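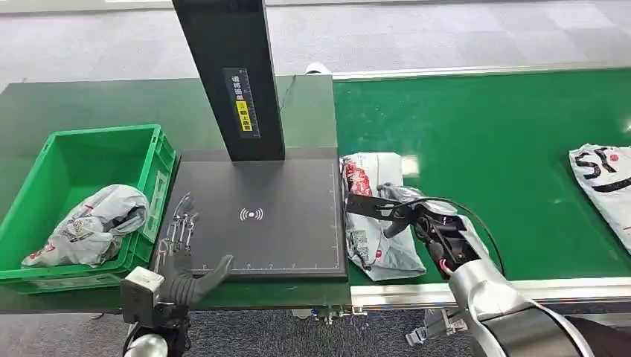
I caught Tsehay Assefa at Lostholm with a hex key in one hand and cold coffee in the other, which is pretty much how I'd pictured her! She looks after the parcel cell there, the one with two arms that moves mailers out of a crate, past the scanner and onto the belt.

So what goes wrong first? "Cables," she said, before I'd finished asking. "Always the cables at the wrist. Every 400 hours I go over each connector by hand, and I still find one that's worked itself halfway out."

She checks the finger linkages too, and wipes the scanning pad at the start of every shift (I got to do it once, badly). The label has to face up or the column can't read it, so a lot of her setup time goes into teaching the hands how to hold a floppy bag.

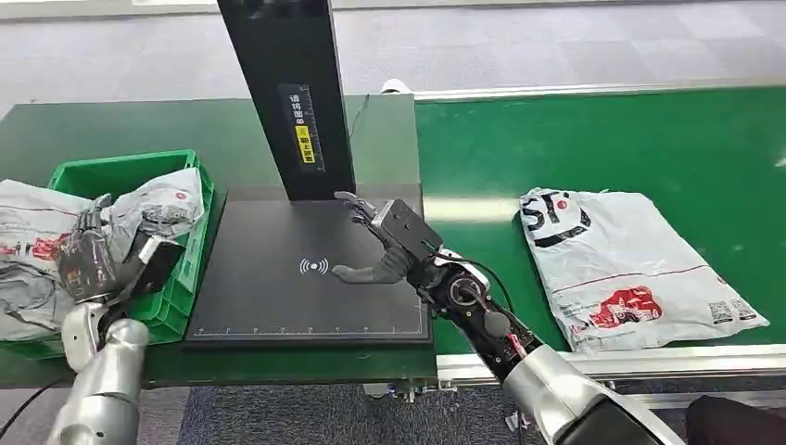
Left hand on a mailer over the crate, right hand at the scanning pad.

"A box is easy," Tsehay told me. "A bag never lies the same way twice. In March we ran 100 of them and I had to stop it 19 times, mostly for bags that folded over on themselves." She changed the grip height after that, then changed it back, and she's still not happy with it.

Her next job is a new run for the cable by the left arm. I asked how long that takes. "With Dénes helping? Longer," she said, and went off to find her screwdriver.

Recent items
Kiros Assefa on belt tracking at Dudow
6 questions for Sumeya Birhane
A morning in the Zinley spares room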